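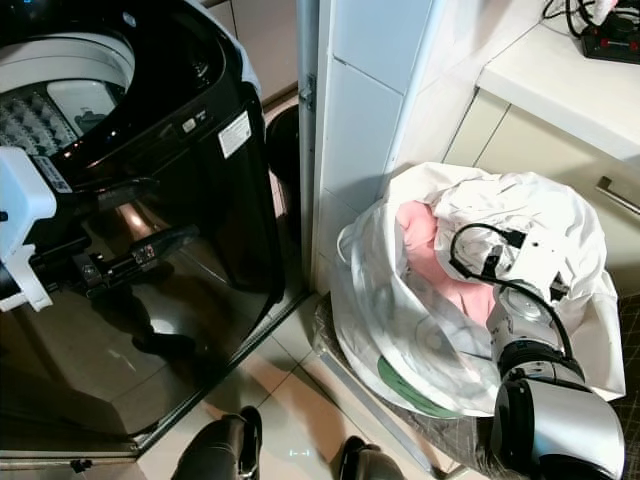 Right arm in the laundry bag, Thursday night.

1/ Laundry robot update. Two arms, one top loader, one bag of clothes. The goal for August is bag to drum with no help from me. Folding is a different project and I'm not starting it.

2/ For anyone new: the arms are secondhand, bought as a pair through Zondell. Controller is a Kinent board. Grippers are my own, printed in white because that was the spool I had. Fingers are on their fifth version.

3/ The bag is the hard part. It's thin fabric and it moves with whatever is inside it. You grab the pink thing and you get the pink thing plus a handful of bag. Then the whole bag goes up in the air.

4/ Things I tried for that:
- clipping the bag to the basket (clips came off)
- a weight in the bottom (it grabbed the weight)
- closing slower and stopping early if the load jumps (keeping this one)

5/ Closing slower costs time. A full load on Thursday was 21 minutes from first reach to last drop. I can do it by hand before the kettle boils. I know.

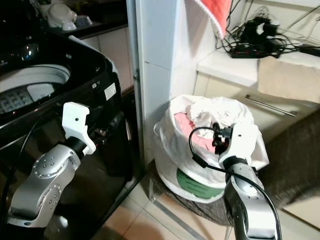

Photo: Smaranda Tănase / Mandholm build log

6/ Both arms up, right one pointed at the bag. This is the pose I now start every pick from. Before, each arm started wherever the last drop left it, and the elbows came too close to each other for my liking.

7/ Cables. Each arm has a black cable on the outside with enough slack to make a loop. Too much slack and it catches on the basket, too little and the wrist can't turn all the way. I moved the clips three times and I'm leaving them alone now.

8/ The washer is glossy black and the depth camera hates it. It sees the arm in the front panel and decides there's a second arm inside the machine. For now I mask out everything below the top edge of the washer and only trust the opening. Matte vinyl would fix it but I'm not wrapping the washer.

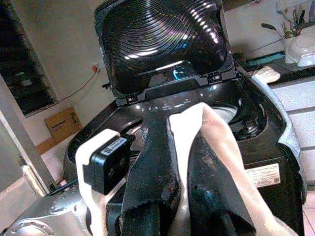
9/ Wrist view of a double pick, one dark cloth and one cream one. I asked for one. The pick counter says one too, so the count is wrong every time this happens. Also, with that much fabric hanging down, the wrist camera can't see most of the drum opening. The drop has to go by the last position it had before the pick.

10/ Numbers so far. 457 picks logged since I started writing them down. The plan is to read through the last 200 and tag each one as single, double, bag or nothing. Tagging is slow and I do it with the TV on.

11/ Someone asked why I don't tip the basket into the drum and skip the picking. The basket is wider than the opening. Also I want to be able to pull out one red sock later on, and tipping doesn't get me any closer to that.

12/ Parts I'd buy again: the arms, the Nikolaidis wrist mounts. Parts I wouldn't: the cheap cable clips. I lost four of them in one evening and found one in the lint filter.

13/ Next is getting the second arm to hold the mouth of the bag open while the first one picks. I have it working in simulation, where the bag is a stiff cylinder — so it isn't really working yet.

14/ Finger files are in the Mandholm folder, same link as last time. Version five is the one with the flat plate. Print it standing up or the tip snaps off.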